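Minutes, Sun 29 December

Back room at Resari, upstairs. I took the notes again, so if you remember it differently, tell me and I'll fix it before these go on the page. Arben Trajkovski ran the meeting, Tihomir Kos had the accounts, and the rest of you know who you are (the sign-in sheet got coffee on it, sorry!).

Minutes from November

Read out and approved with one change. The bill for the hall heating was Shehu's and I had it down as Dramano's. Fixed now.

Money

Tihomir went through where we stand. We have 2,625 in the account after the holiday bazaar, and the hall has been paid through the end of winter. He would like receipts handed in with a name on them, and he held up one that was just a torn corner with "tape" written on it. That one was mine. There was a short back-and-forth on whether to keep a cash box for the spring sleepover or pay for everything by card. We're keeping the cash box, but it lives with Tihomir between events.

Spring sleepover

27 kids signed up so far and we have room for 42. Arben wants the sign-up form open until it fills, and I think that's right, because last time we closed it early and then spent a week answering emails from parents. Supper is pasta again. Somebody brought up tacos and we had a very long talk about tacos, and supper is still pasta.

The night walk goes ahead, down to the creek and back by the fence. Two groups this time, so the little ones aren't trotting to keep up. We need eight adults for it and I wrote down names for five. If you were nodding when I looked around the room, I may have counted you!

Flashlights

This took up most of the evening. Mastex sent the small flashlights we ordered for the kids to borrow, and everybody who had seen them liked them. I like them too, they're cheerful and they fit a small hand. Arben's worry is that they all walk off in coat pockets by breakfast, and he wants them signed out one at a time. I said a clipboard in the dark with a line of excited seven-year-olds is a recipe for tears (mine), and a few people backed me up.

What we settled on is trays. Each group gets its own tray of flashlights, the group leader hands them out at the door and the same tray comes back to the same door after the walk. Any gap in the tray and you know right away. Tihomir asked if we could stand them up so a gap shows faster, and yes, they stand up fine side by side in the see-through blue trays, lens ends all facing the same way. Pale yellow, lavender and a pinker lavender together in one tray, and each one has a yellow ring at the front. We agreed not to let kids pick a color. You get what you're handed.
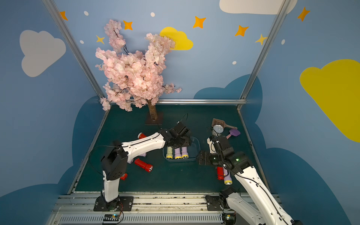
Decorations

Blossom theme for the sleepover, passed with one grumble. The pink artificial tree can go by the supper tables if we find something to put it on. I offered my plant stand, and Dramano has a bigger one we can ask about. Cloud and star cutouts for the windows, too, and I have most of the paper already.

Things people said they would do

Arben: call Shehu about getting into the hall early on the day, and walk the creek path beforehand to see how muddy it is.

Tihomir: spare batteries, with a receipt.

Me: ask Dramano about the stand, find three more adults for the walk, type this up.

Anything else

The lost and found box is full again. Two single mittens, a lunch bag and a very nice scarf that somebody must be missing. Take a look on your way past.

We wrapped up once the pie was gone. Next meeting is in the same room, and Arben is bringing the coffee.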